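Wolent Opens Second Kitchenware Exchange in Viltville

VILTVILLE, 3 January 2023 – Wolent, the housewares retailer, today opened its second exchange counter, inside the Figueiredo store on Torik Street. Customers can bring in food containers, lids and bakeware they no longer use and take home store credit.

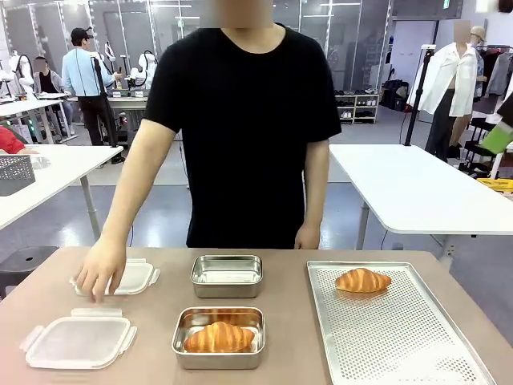
Do containers need to have a matching lid?
Lids and containers are accepted separately, in any brand, as long as they are clean and free of cracks.

The first counter took in 679 items during its trial. Most were plastic containers, followed by baking trays and cake pans. Each customer may bring up to 40 pieces per visit.

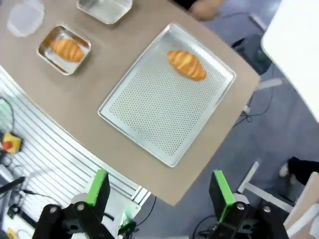

Metal bakeware earns $2 in credit per piece. Plastic items are credited by weight. Glass will be added in March.

"People kept asking us for a counter on this side of town," said Eugeniusz Jakubowski, store manager. "We had the floor space, so we went ahead."

The counter is open daily until 4 p.m. Credit can be used at both Wolent locations and does not expire.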